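Okcombe Air Noise-Canceling Headset, Second Version

I fly a lot in the back of the plane and a little in the front, in a rented two-seater out of Dutham. Both seats are loud. The Okcombe costs $125, a price that in aviation usually buys you a fuel cap, so I expected very little and was a bit put out when it worked.

Noise canceling first. On a climb at full power it takes the engine from a lawnmower in your lap to a lawnmower next door. My old Baltetti set does better, but it also weighs as much as a small dog and pinches like one.

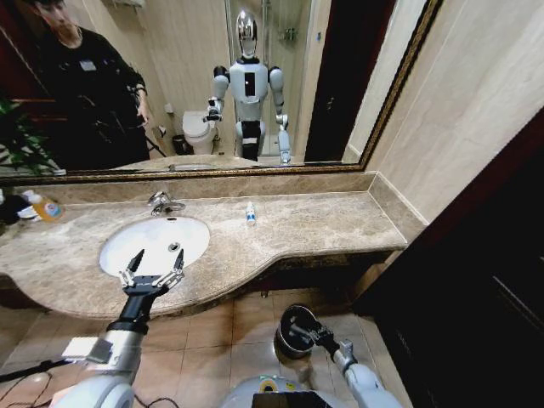 Battery life is given as 23 hours. I got roughly that, spread over the whole of January, with one surprise shutdown on final approach -- the low-battery warning is a soft chime, thoughtfully pitched so the headset can cancel it. Carry spares. It takes two AAs and the door is held shut by optimism.

The microphone is good. The tower at Villaseñor asked me to repeat myself only once, and that was my grammar. The boom stays where you put it, though the foam cover has left me twice and now lives in a sandwich bag.

Airline use is less happy. The adapter for the seat jack is sold separately, and the ear cups are so wide that leaning on the window is out. On an eight-hour overnight I slept sitting straight up, like a man waiting for a verdict.

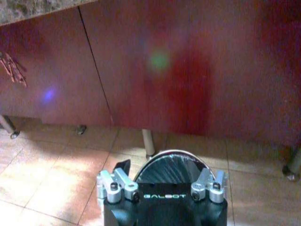 Cabinet front in reddish-brown wood.

The carry case deserves its own complaint. It fits the headset or the cable. Mine goes in a shoe bag.

Would I buy it again? For a student pilot, or a passenger who talks, yes. If you fly every week, save up for the Baltetti and start doing neck exercises.

Three and a half stars, half of them for the microphone.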